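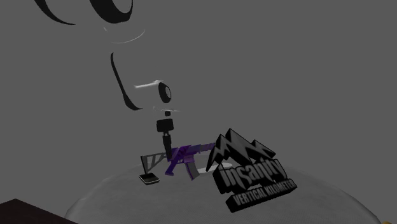

Page 2 of 7

Trurdale Residents' Help Board > Home and Garden

Sourdough starter smells of nail varnish

Posted by Gotell_M, 2020-03-12

My starter was lovely for 20 days and now smells like a beauty salon. I feed it when I remember, which my wife says is a generous description of my system. There is grey liquid on top. Bin it, or carry on?

Vilho Ahonen
Carry on. It's hungry. Pour off the liquid, keep a spoonful, and give it equal weights of flour and water twice a day for 4 days. Rye flour if you have it. If you see pink or orange streaks, or fur, then bin it and wash the jar properly. I left mine at the back of the fridge all through July and it forgave me, more than I can say for the houseplants.

mrs_makela
Shop bread is 2 minutes' walk away, just saying

Ota
Agree with Vilho, except I'd start in a clean jar. The crust round the rim of mine could have been used for roofing. Lid on loosely, and keep it off the radiator. My first one went over the side and into a drawer of tea towels.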